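Section 4. Bedroom Chores: What to Hand Over and What to Keep

This section covers the first chore session in a bedroom. It assumes you have finished the room map and the gripper check in Section 3. If the gripper check failed, go back and repeat it before you go on.

The guide was prepared at Saltgate by Glykeria Chatzigeorgiou and Henk Van Hecke for households in the Hedik home trial. It applies to one-arm units with a two-finger gripper.

4.1 Before you start

Read the chore list below before you pick a task. The grades come from our own trial sessions and should be taken as a guide to what to expect on a first try.

Ready to use: picking up single items from the floor, carrying a small item to a bin, setting a pillow on a made bed.

Works with someone nearby: pulling a blanket straight, moving folded laundry from bed to dresser, opening a light drawer.

Not ready: changing a fitted sheet, putting on a pillowcase or duvet cover, dusting around lamps and glass, anything on a ladder or step.

Note: A chore graded "ready to use" can still take much longer than it would take you. Straightening one blanket took 4 minutes in the Leller apartment, and a person did the same job in a few seconds.

4.2 Preparing the room

1. Pick up charging cables, belts, and bag straps from the floor.

2. Move drinks and anything breakable off the furniture next to the bed.

3. Leave at least 70 centimeters of clear floor on the side where the robot will work. If the bed has posts, measure from the post and not from the mattress.

4. Open the curtains or turn on the ceiling light. Strong sun through one window with the rest of the room dark gives poor results on white bedding.

5. Close pets out of the room.

Caution: Bedposts and other tall, narrow furniture must be on the room map. A post that is missing from the map can be struck by the arm during a turn.

4.3 Running the first session

1. Put the robot at its start point and check that the fingers are closed and nothing is caught between them.

2. Select one chore only. Do not queue a second one during the first session.

3. Set travel speed to Low.

4. Press Start and step back to the doorway. Keep the stop remote in your hand.

5. Let the arm finish its first look around the room. Do not move furniture or bedding during this step.
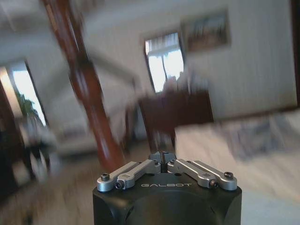 Can the robot make a bed by itself?
It can do part of the job. It will pull up a blanket or top sheet that is already on the bed and place pillows at the head. Tucking corners and fitting a bottom sheet still have to be done by hand, and we do not expect a software update to change that this year.

6. When the chore ends, wait for the arm to fold back before you walk in.

7. Check the result and enter a grade in the log: Done, Partly done, or Stopped. Enter Partly done if you had to fix anything yourself, even a small wrinkle.

4.4 Working with bedding

Cloth is the hardest thing in the room for a two-finger gripper. It has no fixed shape, and one fold looks a lot like the next. These settings help:

Grip force: start at Soft. Go up one step if the cloth slips out twice in a row.

Pull distance: Short for throws and knits, Medium for flat sheets.

Layers: tell the robot to take one layer. If it keeps lifting the sheet along with the blanket, fold the blanket edge back by hand so that it stands clear.

Caution: Do not use the gripper on loose-weave or crocheted blankets. A finger can go through the weave and snag it — press Stop and free the cloth by hand. Do not run the arm backward to pull it loose.

Do not try to lift more than 600 grams of bedding at once. Heavy comforters should be dragged from one corner, with Pull distance set to Short.

4.5 If the session stops early

"Path blocked": look for an open door or drawer that was closed when the map was made. Close it and press Resume.

"Grip lost": pick up the item, put it back where it was, and press Resume. After three of these in one session, end the chore and log it as Stopped.

"View unclear": change the lighting first. If the message comes back, wipe the lens with a dry cloth.

Questions about the log go to Athina Zervas on the trial desk. For spare fingers and bolts, give the part number printed on the bag. Laundry sorting and folding are covered in Section 5.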